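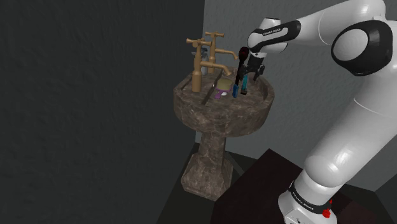

3.2 调查对象与用水记录

本节说明旅舍客房洗面盆用水数据的取得方式,并给出分龙头类型的初步结果。调查对象为Galska旧城区的家庭式旅舍。这类旅舍多由住宅改建,客房数少,给水立管沿用原有走向,热水来自楼内集中热水箱或房内小型热水器。既有文献对酒店用水的研究多以整栋建筑为单位,按床位或入住人次折算,洗面盆、淋浴和便器的用量混在一起,难以判断节水措施应先落在哪一处。本研究只取洗面盆一项,在支管上单独计量。

样本的确定分两步。第一步由Cúc Đỗ根据旅舍登记名册逐户发函,说明计量表的安装位置、施工时间和数据用途,回函同意者共261间客房。第二步由Chie Honda带队入户核对,剔除冷热水支管埋在墙内无法装表的客房,以及洗面盆支管同时供给便器水箱的客房。保留下来的客房按龙头形式分为三组:单把混合龙头、双把混合龙头,以及冷热水各自出水的分离式龙头。最后一组在新建旅馆中已经很少见到,在Galska却仍有相当存量,主要与当地业主偏好保留旧式石盆有关。图3为深浅斑驳的褐色仿大理石立柱盆,盆沿左侧竖立两只黄铜色龙头,近处一只为十字形手柄。此类盆体更换龙头时须顾及原有开孔的位置和孔径,业主往往宁愿修阀芯也不愿换件。

搜索 请输入篇名、作者或关键词 检索 高级检索

计量表装在角阀之后,冷水和热水各一只,脉冲信号由房外的采集盒接收。采集盒每分钟写入一次,断电后保留断电前的读数。调查自January开始,先空转一个住宿周期,用来检查接头渗漏和信号丢失,这一周期的数据不计入结果。正式记录期间,旅舍方面只需登记每日入住人数和退房时间,不记录住客身份。保洁用水与住客用水在同一支管上,无法从水表区分,因此按保洁登记的进出房时间予以扣除。登记有缺漏的日期整日作废,不作插补。

为把连续读数切分为单次用水事件,本文采用间隔判定法:两次出流之间停顿超过设定时长即视为两次事件。停顿时长取得过短,刷牙时中途关水会被拆成多次;取得过长,先后两位住客的用水又会并成一次。我们在Prarnska的一处旅舍做了对照,由同意参与的住客自行按键标记每次用水的起止,再与不同时长的判定结果比较,选取误差最小的一档用于全部客房。对照结果显示,早晨的事件边界比较清楚,夜间洗漱、卸妆和洗衣物常常连在一起,边界不易判定。这一差别在后文讨论夜间用量时需要留意。

热水等待水量单独计算。热水阀开启后,支管中存留的冷水先行排出,住客通常任其流走。计算时以热水表开始走动为起点,以盆下温度探头读数趋稳为终点,其间流过热水表的水量记为等待水量。对分离式龙头,住客在等待期间可能同时开启冷水阀,这部分冷水不计入等待水量,另列一项。探头贴在管外壁,读数比水温略有滞后,三组龙头采用同一种贴法,滞后对组间比较的影响可以忽略,但对绝对值有抬高作用。

3.3 初步结果

三组客房的单次用水时长相差不大,差别主要出现在流量和热水等待两项。单把混合龙头组的住客习惯把手柄直接抬到顶,流量在开启后很快达到最大,之后很少再调。双把混合龙头组在开启后有一段反复调温的过程,流量曲线呈锯齿状。分离式龙头组的流量最小,住客多以手接水或放少量水在盆内使用,但热水等待水量在三组中最高。入户核对时发现,该组客房大多位于建筑较老的一侧,距热水箱较远,支管也更长,因此等待水量偏高不能简单归于龙头形式。

为排除管长的影响,我们从三组中抽取支管长度相近的客房另作比较。抽取之后,分离式龙头组与双把混合龙头组的等待水量差异明显缩小,与单把混合龙头组的差异仍然存在。一种可能的解释是,单把手柄常停在中间位置,住客开水时并不需要热水,却同时引出了一部分热水;这部分水尚未变热便已关阀,按本文算法不形成完整的等待过程,因而没有被计入。若把这类未完成的等待一并计算,单把混合龙头组的数值会上升。有关算法的修正见第4节。

按户汇总时,用量最大的两处旅舍分别记录到有效用水事件438次和356次,前者由Đoàn经营,后者位于Wulwood街口,二者均以多日住宿的客人为主。多日住宿的住客在洗面盆中手洗小件衣物的情形较多,出流时间长而流量低,与洗漱事件容易区分。扣除此类事件后,两处旅舍的人均用量回落到样本中段。只住一晚的客人用水集中在早晨退房以前,Monday早晨的用水峰值低于其他各日,与登记的入住人数一致。

漏水是另一个需要说明的因素。夜间无人使用时仍有脉冲的客房,多数经更换密封垫后恢复正常,少数是阀座磨损,须整体更换阀芯。旧式十字手柄龙头关闭时要多拧半圈才能止水,住客不了解其手感,容易留下细流。旅舍方面的做法不一,有的在盆边放置提示卡,有的由保洁员每天检查一遍。提示卡是否有效,因放置时间与记录期没有对齐,本文不作判断。

上述结果只反映冬季情况。夏季冷水温度较高,住客开启热水阀的次数预计减少,等待水量也会随之变化。Prarnska对照旅舍的计量表目前仍在运行,夏季数据取得后将按同一方法处理,并与本节各项结果并列给出。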